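27 November 2023

Spent nearly the whole day on the house rules for the simulated tabletop tasks, and I'm far more cheerful about it than a person ought to be after eight hours with a document called "Scene and Episode Practice, draft 2."

It started with the Hurklow batch. 412 episodes came in over the weekend and I sat down with coffee meaning to spot check a handful. By the tenth I was writing in the margins. Every task had its own idea of what "done" means. In one the block counts as placed the moment it touches the table, in another the gripper has to open and back away first, and in a third the episode just ends when the clock runs out and somebody's script calls it a success. All three were labeled the same way! So rule one got rewritten before lunch. An episode ends when the object is at rest, the fingers are open and the arm has cleared it. If any of those is missing, the label is "incomplete" and it goes in the other folder.

I had been dreading the section on clutter and it was the best part of the day. The old Stirkier guide has one line about it, "add distractors as needed," and I have always hated that line. Needed by whom? What I want is for the distractors to be chosen on purpose and written down. Things of different heights, things with handles, at least one shiny thing, at least one thing that nearly matches the target in color. And the list of what's on the table gets saved with the episode, so whoever trains on it later can ask which objects cause trouble. I tried the wording out loud while walking to the train and back and it still sounded right, so it stays.

Then the long argument with Ankrah (by email, all very friendly) over whether the arms should start from the same pose every time. They say yes, for comparison. I say no, a policy that has only ever seen one start will fall apart at the first nudge. We settled on fixed starts for the test set and varied starts for training, with the seed recorded in both cases. I think that's a good rule and I think they do too, although their last message was only "fine."

Two-arm work needs its own page. I hadn't seen that until this afternoon. With one arm you only worry about the table and the objects, but with two you have to say who gives way. My draft has one arm named as the lead for each task, and the other one keeps to its own side until the lead has finished its move. A crossing counts as a fault even if nothing touches. It may be too strict for handovers, so there's a blank paragraph under it with "HANDOVERS???" in capitals.

Pasting in the render I had open all afternoon while I wrote the clutter section: 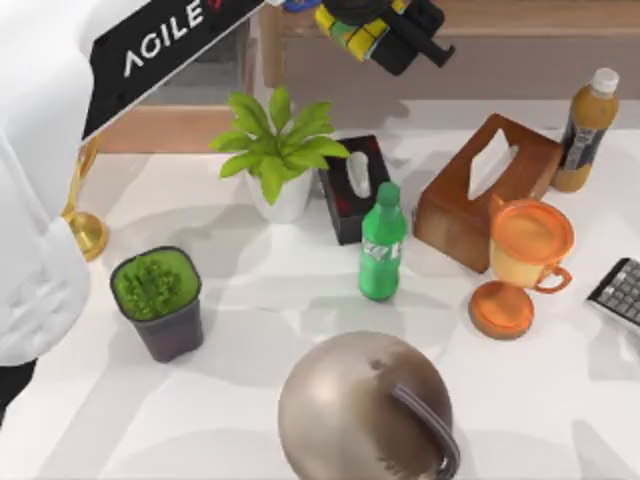

Kettlebell up front, soda bottle mid-table, patterned block up at the gripper.

I like how much is going on in it. Round metal, tissue, leaves, a cup with a looped handle – a good mix by the new rule, and the green of the bottle and the plants is a fair test with some green in the block as well. The keyboard made me add a line about objects near the edge of the view. They go on the saved list too, even when only part of them shows.

Still to do: units. Finix logs joint angles in degrees and we use radians, and the rule will have to be radians everywhere, converted on the way in and never by hand. Also a naming scheme, which I keep putting off. The old one runs out of digits at 999 and we're already at 893.

Would love to have the whole thing out by January. Tomorrow handovers, if I can think of anything sensible. Must buy stamps.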